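Household Advice Sheets
Storing Dry Goods and Reusing Bags in the Home

The Karkunard Household Advice Service has issued guidance on kitchen storage since 1988. The present sheet deals with flour, rice, dried beans, nuts and similar goods, and with the bags in which many households keep them. It replaces the earlier sheet on pantry moths, parts of which have been carried over.

Choosing a place

Dry goods keep best in a cupboard that stays cool through the day. The cupboard over the stove is the most common choice and the poorest one. Shelves against an outside wall may collect moisture in winter, and goods kept there should stand a little forward of the wall. Floors are unsuitable, including the floor of a closet.

Residents of the older Holovko apartments have asked whether the ventilated cabinet under the kitchen window may be used. It may be used for onions and potatoes at any time of year. Flour should be moved out of it by October.

Bags

Plastic bags are light, take up little room and show at a glance how much is left. Thin film is easily pierced by dry pasta, bay leaves and the corners of other packages -- a second bag is advised for anything with sharp edges. Bags with a printed pattern are acceptable for storage as long as the printed side faces out and the contents remain in their own wrapper.

Press the air out from the bottom upward, gather the top in one hand, twist it until it is firm, and fold the twisted part over before tying. A soft tie or a strip of cotton is kinder to the film than wire.

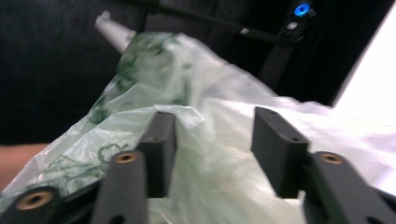 Demyd Tkachenko writes that he has always tied his rice bags with a plain knot and has had to cut every one of them open. He asks that the sheet recommend a clip instead, and adds that a wooden clothespin holds well if the twist is folded over twice. The Service is glad to pass this on. Clothespins with weak springs should be set aside for other uses.

Bags that have held raw meat, fish or unwashed vegetables are not to be reused for dry goods under any circumstances. Other bags may be turned inside out, washed in warm water with a small amount of dish soap, and hung over a rack. Drying takes longer than most people expect, particularly in the corners. A bag put away damp will smell within days and should be thrown out.

Jars and tins

Glass jars with a rubber seal remain the best protection against moths. Seals harden with age and should be replaced when they no longer spring back under the thumb. The Medeck jars sold at the Wudport market take a standard ring, and spare rings can be found at the same stall. Tins are satisfactory for tea and sugar. They are less so for salt, which will rust the seam.

Wash and dry a jar fully before refilling it. Fresh flour should never be poured on top of old flour, however small the amount left in the bottom.

Baskets and trays

Small bags stand up better when they are grouped in a basket or a shallow tray. A basket can be lifted down whole, which spares the bags a good deal of handling, and spilled grains are easier to find. Woven baskets should be emptied from time to time and shaken out of doors. A vacuum brush will reach crumbs caught in the weave. Line the basket with a clean cloth if it is to hold anything fine, such as semolina, and wash the cloth whenever the basket is emptied.

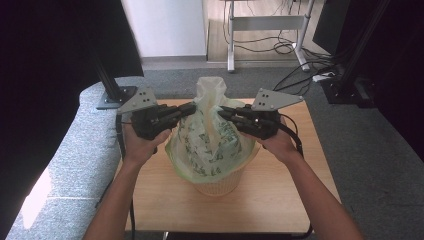

Should a bag of flour be frozen before it is stored?
Freezing is worthwhile when moths have been found in the kitchen before. Leave the flour in its package inside a sealed bag for four days, then let it return to room temperature unopened, so that moisture does not settle on the flour itself.

Labels

Write the name of the goods and the month of purchase on a paper tag. Ink rubs off plastic film, and adhesive labels leave a residue that is difficult to wash away. Pylyp Antoniuk, who revised this section, recommends pencil.

Whole grains and nuts turn sooner than white flour or rice and should be placed at the front of the shelf. Anything with webbing, clumps or a bitter smell is to be sealed in a bag and taken out to the trash the same day. The shelf is then wiped with warm soapy water and left open until dry.

Printed copies of this sheet are available at the Karkunard office. Ask for sheet 644.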